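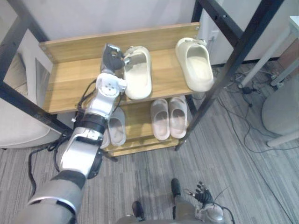
Reading time: 2 minutes

The Tullside children's book prize closes its next round of submissions in August, and the reading panel has already begun its work. The chair of the panel, a former school librarian, met with us at the Trurnetby branch library to discuss how manuscripts for young readers are judged and what first-time authors can expect from the process.

The prize received 236 manuscripts in its most recent round, most of them chapter books for readers between seven and eleven. Each was read in full by 2 panel members working separately. "We do not discuss a manuscript until both reports are in," the chair said. "A strong opinion in the hallway can change how the second reader sees the first page."

Asked what the panel looks for, the chair spoke first about sound. Reports must include a note on how a chapter reads aloud, and panel members are asked to test at least one chapter on a listener. "Parents will read these books at the end of a long day," the chair said. "If a sentence makes an adult stumble, the child notices at once."

Length remains a common difficulty. One entry in the last round ran to 295 typed pages and was intended for second graders. The panel read it, and the author received the same written report as everyone else. "It was a good story with two other good stories inside it," the chair said. "We said so in the report, and we hope to see one of them again."

The prize does not accept finished artwork, a rule that continues to draw letters. According to the chair, the publishing partner, Boutros, assigns illustrators after a text has been chosen, and authors are consulted at the sketch stage. Notes on what a picture must show are welcome — a map, for instance, or a clue hidden in a room — provided they are kept to a single page.

The conversation then turned to rhyme. The chair was cautious on the subject and observed that many rhyming texts arrive with lines bent out of shape to reach the last word. "I would like more of them to be good," the chair said. "I read every one with hope."

Shortlisted authors are invited to read at the Trurnetby branch, where families may borrow bound copies of the opening chapters. Children's written comments are passed on to the authors with the spelling left as it is.

Entry forms are available at the front desk of all Tullside branches.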